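Diary of the Whitfield Workshop and Stores
Entry for October, morning and afternoon

The day opened at 7:30 with the stores check. The shelf register stands at 433 entries, which agrees with the count carried over from September. Two entries remain in dispute between this office and Kasik, both concerning end caps, and a second letter was sent before nine o'clock.

The principal work of the morning was the pale strip pieces. Josiane Ferrand had asked that they be looked at one at a time against the teal surface, as the gray bench cover makes light-colored stock hard to judge. Each piece was to be viewed along its length, with attention to the line that runs down the middle.

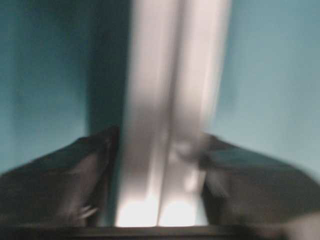

Pale upright piece with darker center line, morning session.

The order form from Werkham lists these under the general heading of "profile, light," with no further note. Mrs. Ferrand considers the heading too broad and wishes the register to say whether a piece has a center channel. I have drafted wording to that effect and left it in her tray. The form also gives the length as 1,005 millimeters. Our own rule is 100 centimeters long, so the measurement must wait until the longer tape comes back from Gresudent.

Work paused at 10:15 for the delivery at the side door — six cartons, all signed for, one with a crushed corner. The contents of that carton were sound. The driver was given the empty pallets from last month.
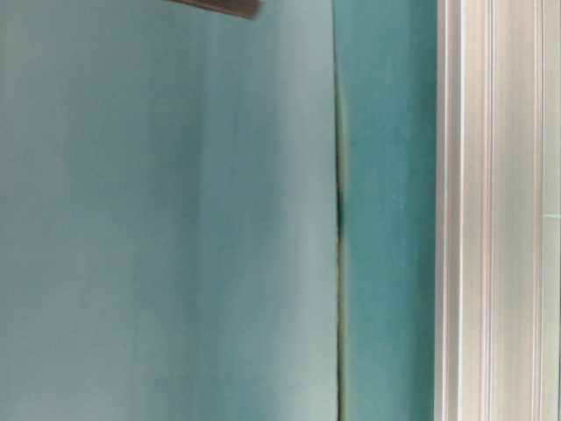
Attention then passed to the question of backing colors. The teal was chosen in the spring over a dark blue, and the decision still seems to me a fair one. White edges are easy to follow on it, and it is restful to look at for a long period. Mrs. Ferrand would have preferred a plain gray and said so again today. The matter is noted and left as it stands.

After the midday meal the viewing went on until 3:00. I was asked to record surface marks as well as straightness.

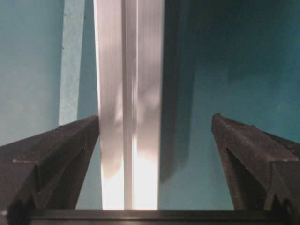 Cloudy patches are to be written down as "shading" until someone has wiped the piece with a clean cloth and looked a second time. The word "stain" is not to be used in the register without that second look. I regret that I used it freely in August, and several lines will need to be corrected.

The Kasik reply came by telephone at 3:20. They accept one of the two disputed entries and will write about the other.

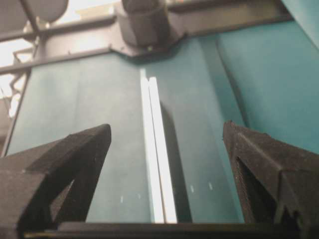
The teal surface is to be brushed down before the next session, and the small brush is to be kept on the hook by the window from now on. The lamp on the left side also wants a new bulb; a request has gone to the front office.

Stores locked at 5:10. Keys returned to Mrs. Ferrand. Carried forward: the longer tape, the bulb, the August corrections and the second Kasik entry.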